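The town of Roltside will vote in December on whether to keep charging a flat fee for water and sewer service or move to a charge based on what each household uses. I think we should move to the usage charge, and I think the council should stop apologizing for it.

I have lived here for 15 years and have paid the flat fee the whole time. It is $92 a quarter, the same for a retired person in one of the small houses on Bayram Street as for a family of six with a lawn and a pool.

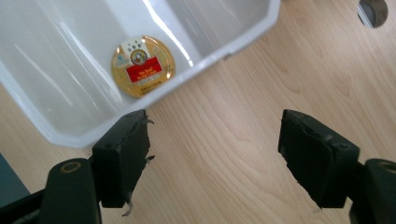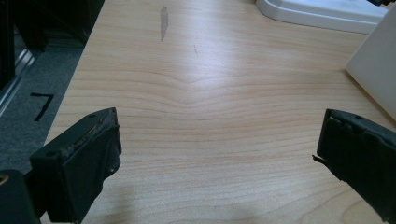
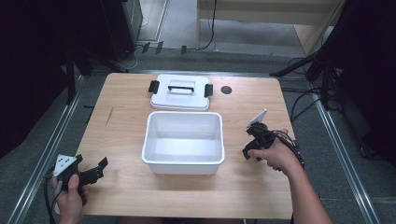
The flat fee was set when most homes in town had no meter. Back then there was no other practical way to bill people. That changed when the last of the meters went in on the east side. The meters are read every quarter now, and the readings go into a file at the public works office. The town uses them to look for leaks. It does not use them to write the bills.

So we have paid for the equipment and we have the numbers, and we still charge everyone the same. I have asked at two council meetings why this is. The first answer I got was that the billing software could not handle it. The second was that it could, but that a change would confuse people.

I don't think people in this town are that easily confused. We all pay an electric bill that goes up and down with the weather. We buy gas by the gallon. A water bill that says how much water you used and what you owe for it is easier to understand than the one we get now, which has a single figure on it and no explanation.

The strongest argument against the change was made by Zübeyde Aksoy at the Friday hearing. She rents out three older duplexes near Clollitz Park, and her point was about large families with low incomes. A household with four children uses a lot of water for laundry and baths, and it can't do much to cut back. Under a pure usage charge, that family would pay more than it does today, while a couple with no children and a much higher income would pay less. She asked the council how that was fair.

It is a good question and I did not hear a good reply to it. The town manager said that the average bill would stay the same. That may be right, but an average doesn't pay anybody's bill.

There is an answer, though, and other towns our size have used it. You set a small base charge that covers the cost of keeping the pipes and the plant going. Then you set a low rate for the first block of water, enough for a good-sized family to cook, wash and do laundry. Only the water above that block is billed at the higher rate. Most of what goes over the line in this town goes over it in July and August, through sprinklers. I have no objection to sprinklers. I run one myself. I just don't see why the tenants in those duplexes should help pay for mine.

The draft ordinance does include blocks, but the first one is too small. It would cover a household of two or maybe three. The council should raise it before the vote. If that means the top rate has to go up a few cents to bring in the same money, then it should go up.

The second argument I keep hearing is that the town can't count on the income. If people save water, the revenue falls, and the pipes cost the same to maintain whether they are full or not. Nermin Çınar, who sits on the finance board, has said this more than once, and she is correct as far as it goes. The plant on Vovau Road has fixed costs, and they will not drop when I take shorter showers.

This is what the base charge is for. If it is set properly, it pays the fixed costs, and the rest of the bill pays for treatment chemicals, power and wear on the pumps. Those do go down when less water moves through the system. The finance board should publish how it split the two. The draft has one line for "operations" and one for "capital," and I could not work out from either of them which costs depend on volume. I suspect most council members couldn't either.

There is also a cost to leaving things as they are, and it did not get much time at the hearing. Summer demand is the reason the engineers want a second storage tank. For most of the year we don't come close to needing one. If billing by use takes even a modest amount off the July peak, the tank could wait several years, and so could the borrowing for it. I would like to see that worked out on paper before anyone tells me the flat fee is the safe choice.

I have two smaller complaints about the draft. It says bills will be adjusted for leaks "at the discretion of the department." That is too loose. A person who gets a $400 bill because a toilet ran for a month should know ahead of time whether they will get relief and what they have to show to get it. Put it in the ordinance. A one-time adjustment with a plumber's receipt would be enough.

The other is the schedule. The draft starts the new rates the month after the vote. I would rather see two quarters of bills that show both amounts, what you owe under the flat fee and what you would owe under the new one, with the flat fee still being the one you pay. People could see where they stand and fix a dripping faucet before it costs them anything. The software can print a second line. I asked.

The petition against the ordinance had 208 signatures when it was turned in. I talked with several of the people who signed it, and most of them were worried about a large increase they had heard about from a neighbor. None of them had been shown an estimate for their own address. The town has the readings and could send every household its own estimate next week. It should do that before the vote, and it should not wait to be asked.

If the first block is raised and the leak rule is written down, I will vote yes. If the draft stays as it is, I will probably still vote yes, but I will be back at the microphone in January to ask for the same two changes.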